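Home Projects Reports Gallery Contact

Worktop Materials in Shared Student Kitchens
Project report, Floltside Hall

Our project looked at which worktop surfaces hold up best in kitchens used by many people. We chose the subject after the hall announced it would refit its kitchens in September, and we wanted to give the housing office something to work from.

We sent a short questionnaire to residents in the Ostia and Cuesta blocks and got 135 replies. The questions covered stains, scratches, cleaning and noise. We also visited 5 kitchens and noted the state of each surface near the sink, the hob and the main chopping area.

Stains were the most common complaint. Turmeric, red wine and tea were named again and again. Residents in Ostia, where the worktops are wood, also reported dark rings near the taps.

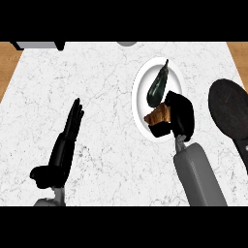

Marble came up often when we asked what people would like to have. It is cool, which suits pastry, and many people like the look of it. It is also a soft stone that reacts with acid, so lemon juice or vinegar left overnight can leave a dull mark. It needs sealing, and the housing office told us there is no budget for that.

We left small samples from a supplier, Soditz, under wet tea bags for 2 days. The oiled wood marked badly. The sealed granite did not mark at all. We had only one sample of each, so the test should be repeated before anyone relies on it.

Cost was harder to compare. Some 3 suppliers gave us prices, but two left out fitting, and we have not included their figures in the table at the back.

Our recommendation is granite beside the sink and hob, with wood kept for the eating bar.

Report handed in Tuesday, July 27, 2021.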